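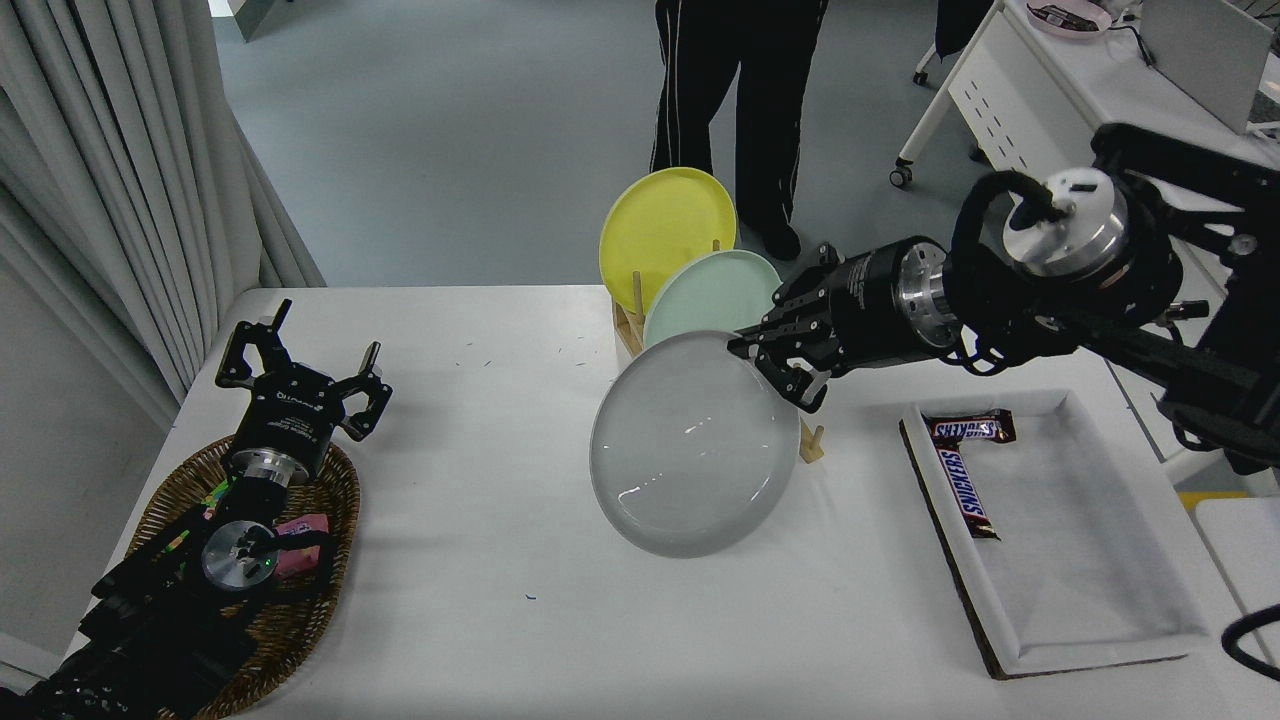
Plate and rack at the first table, Skullen open day

Our canteen must decide by March if we put money aside for a two-arm station, so I went to the open day at Skullen. The entrance was free, but parking cost me 30 crowns.

I asked first about the price of spare parts. One pair of gripper fingers is 189 euros, and Dvorak, who delivers them, needs around 40 days. The cables are not in the service contract. I would write this in the budget as a separate line, also the plates which get broken while the station is being set up.

The rack is a usual wooden one, and I liked that. At Jekness last year they wanted us to buy their special racks too.
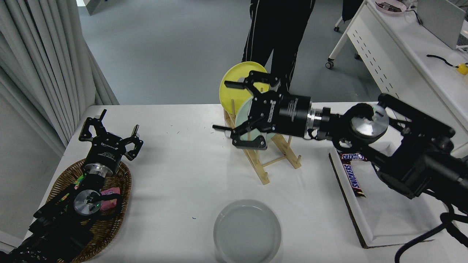 What I noted for our budget

Training of two persons costs 3,000 euros and must be paid before delivery. Rent is possible through Zistik, with a minimum of six months. Our own table can stay if it does not shake. I still wait for the written offer, and I forgot to ask about the noise.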